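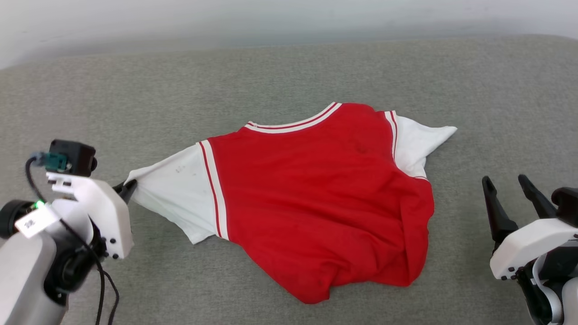
4. Equipment planning and purchase

4.1 Starting point

The work reported in Section 3 was done on a single two-arm station at the Anotstead site. When the study was first planned, the equipment line in the budget covered the arms, the controller and very little else. Most of what we later had to buy was missing from that first list. This section sets out what was bought, how it was chosen and which items we would put in the budget earlier if we did the work again.

We had one fixed limit, the grant sum for equipment, which could not be carried over past June. Running costs came from a separate departmental line and could be spent at any time, but only on items below the purchasing office's threshold. A good part of the planning was therefore a matter of deciding which line each item belonged to. Grippers, for instance, counted as equipment when bought with an arm and as consumables when bought alone.

4.2 Choosing the arms

Three suppliers were asked for quotations: Urton, Moynihan and Villitz. All were sent the same short statement of need, written by Mafalda Quintela, which described the task (picking up, spreading and folding everyday clothing on a table) and left the choice of model to the supplier. Urton offered the lowest price per arm but quoted for the wrist cameras and cabling separately. Moynihan offered a complete station, mounted and calibrated on delivery. Villitz offered arms with a longer reach and a higher payload than the task called for.

Payload turned out to be a poor basis for comparing the offers. A shirt weighs very little, and every arm we were offered could lift one. Reach mattered more. To draw out a sleeve, an arm has to take hold of the end and move away from the body of the garment while the other arm stays close enough to help. Figure 4 shows a red and white shirt at this kind of stage, with the left gripper closed on the tip of one sleeve and the right gripper open beside the garment. The lower right side of the shirt is bunched and folded over. The two arms need to work over the same piece of cloth without getting in each other's way, and a reach that looks generous on a data sheet can be used up quickly by the mounting position.

We bought the Urton arms. Once the cameras and cables had been added, the price was 19 per cent above the figure in the first quotation, though still below the other two offers. The lesson for budgeting is a simple one: prices should be compared for a station that can do the task on the day it is switched on, with every bracket, lead and licence included.

4.3 Grippers and cameras

Fingers were the part we thought about least and ordered most often. Cloth is thin and lies close to the table, so the fingertips are regularly brought down against the work surface, and they wear. We went through 6 pairs during the study. The first replacement order was placed only after a pair had failed, and the station stood idle until the parts came. After that we kept spares on the shelf - the cost was small compared with the lost time.

A camera on the wrist gives a view of the cloth near the fingers, but it also adds a cable that has to follow the arm through its full range of movement. Cable failures took up more technician time than any fault in the arms themselves. We had budgeted for the cameras and forgotten the cables. For a new station we would order a full second set of leads with the first purchase, along with clips and strain relief, and would ask the supplier to state the smallest bend each cable can take.

4.4 Table, surface and garments

The table covering was chosen late and paid for out of running costs. We tried a bare board first, and garments slid on it when pulled from one side. A fabric covering in a plain light grey gave more grip and kept a clear difference in colour between the surface and most of the clothes. It cost less than a single pair of fingers. Any change of surface means repeating some of the earlier trials, so it is worth settling this before the main work begins.

Garments also need a budget line. We bought 135 items, nearly all second-hand, in mixed sizes and fabrics. Second-hand clothes are cheap and show the sort of wear found in a real laundry, but they have to be washed, labelled and stored. We had allowed nothing for storage, and ended up buying shelving and lidded boxes in the last week of the equipment grant.

4.5 Staff time

The largest cost that did not appear on any invoice was setting up. Unpacking, mounting and calibrating the 2 arms took roughly three weeks of one technician's time. The Moynihan offer would have removed most of this. Had technician hours been charged to the same line as the hardware, the gap between the two offers would have been much narrower, and we might have chosen differently. Groups without a technician of their own should ask for delivery and calibration to be priced as a separate item, so that it can be weighed against the time of the people who would otherwise do it.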